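Opinion | Home & Family

Why I Still Cover My Table

Apr 6, 2021

14 shares | 3 comments

When I moved into my first flat in this country, the neighbour came to see how I was settling in. She looked at my table, which I had covered with a flowered cloth and then with a sheet of clear plastic, and she asked me when I was going to take the wrapping off. She was a kind woman and she did not mean it badly. I told her it was not wrapping. She laughed, and I laughed too, because at that time I laughed whenever I was not sure of the conversation.

I have thought of her question many times. Here people say that a covered table is old-fashioned, or that it shows you do not trust your guests. In the home magazines every table is bare. The wood is shown, and there is perhaps one bowl on it with lemons that no one will eat. I have nothing against wood. But I want to defend the covered table, and the clear plastic over it as well, because I believe it is misunderstood.

In the house where I grew up, the table was used for everything. We ate on it, my father did his accounts on it, and my mother cut fabric on it with the big scissors we were not allowed to touch. She rolled dough at one end while I did my spelling at the other. The table itself was not beautiful. It had come to us from an uncle, and one leg had been repaired with a piece of wood in another colour. The cloth was the beautiful part. We had one for ordinary weeks and one for holidays, and when the holiday cloth came out of the cupboard, with its smell of soap and camphor, we children understood that something had changed in the house.

The plastic came later, when I was perhaps nine years old. My mother bought it from the roll at the market, and the seller cut it with a knife against a metal ruler. She carried it home over her arm like a coat. After that day she was a calmer person at meals. Before, if somebody knocked over a glass of tea, there was a shout, and the cloth had to be pulled away and put in water at once, with everyone holding up their plates. After, she only said, "Bring the rag." I do not think I am inventing this change. My brother remembers it also.

So when people tell me that plastic on a cloth is cold and unfriendly, I cannot agree. For me it is the reason why a child could sit at the good cloth at all. In other families I visited, the good cloth was for adults and the children ate in the kitchen. At our house we ate with the guests, and we spilled things in front of them.

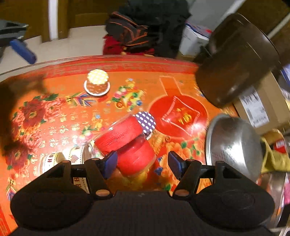
Does a clear cover spoil a festive cloth? It takes away the feel of the fabric under your hand, but the colours stay bright for many more years, and I would choose the colours.

I must be fair and give the other side. My friend Rekha Tripathi does not accept any of this, and we have argued about it for as long as we have known each other. She says that a cloth is made to be touched and washed, and that it should grow old together with the family. She has a cotton one from her grandmother with a turmeric stain near the middle, and she knows which dinner the stain is from and who made it. "Under plastic," she told me, "you would have no stain and no story." I had no good answer that evening. I said that I have plenty of stories and I do not need them on the table, but I said it mainly to win.

She has also a stronger argument, which is about rubbish. A plastic cover does not last forever. It goes yellow, it becomes stiff at the corners, and then it must be thrown away, and it will stay in the ground long after me. This bothers me more than the question of taste. My present cover is from Fukwood, the household shop that used to be next to the bus station, and it has served me well, but I know where it will finish. Against this I can only say that I buy one seldom, and that I do not wash a big cloth after each meal with hot water and powder. Whether the one thing balances the other, I am not able to calculate. I have read articles which said yes and articles which said no, and some of them were written by people who sell tablecloths.

What I do not accept is the argument from fashion. A few years ago I went with my daughter to Joshi, the furniture store, to help her choose a table for her new apartment. The salesman showed us one that cost more than 1000 dollars. It was a lovely table, I admit it. Then he explained how we should live with it. No hot cups. No wet glasses. No vinegar and no lemon, and a special oil to be rubbed into it every September. My daughter was nodding seriously. I asked him if we could put a cloth on it. He said of course we could, but then it would be a pity, because nobody would see the wood.

I found this strange and I still do. You pay so much for a table and afterwards you are the servant of it. You run after your visitors with little round mats. I have been that visitor, holding my cup in the air and looking for a safe place to put it down, and I have never once felt at home in such a house, however kind the people were. In a house with a covered table I put down my cup wherever I like.

My daughter bought the table. She has 2 sons now, both small, and last winter she telephoned to ask me, in a casual voice, where a person can buy clear cover by the metre. I told her. I did not say anything more, although it was difficult. She had it cut at Tukby, where they have three thicknesses, and I advised the middle one. The thin one moves around and wrinkles when you write on it, and the thick one smells for weeks. If you buy it, unroll it the night before and let it lie flat on the floor with some books on the corners. And please, wipe the cloth underneath for crumbs before you put the cover down. A crumb under plastic will annoy you every day until you lift everything up again.

I do not want to pretend that this is an important matter. In the past year we have all had more serious things to think about than tables. But in the past year we have also spent more hours at our tables than before. Mine has been an office, a school for my grandsons when they came to me, a place for sewing, and for many weeks the only restaurant I knew. On some evenings when there was no reason for it I changed the ordinary cloth for the holiday one. Nobody was coming. I put the cover over it and I made soup, and I ate it alone with the radio on.

My neighbour from the first flat moved away long ago, to be near her sister in Julta. Before she left she came for tea, as she often did by then. She put her cup down directly on the plastic, moved it a little to the side and looked at the wet ring. Then she wiped it with her sleeve and asked if there was more cake.

Filed under: Opinion, Household, Family Life

3 comments | Share this article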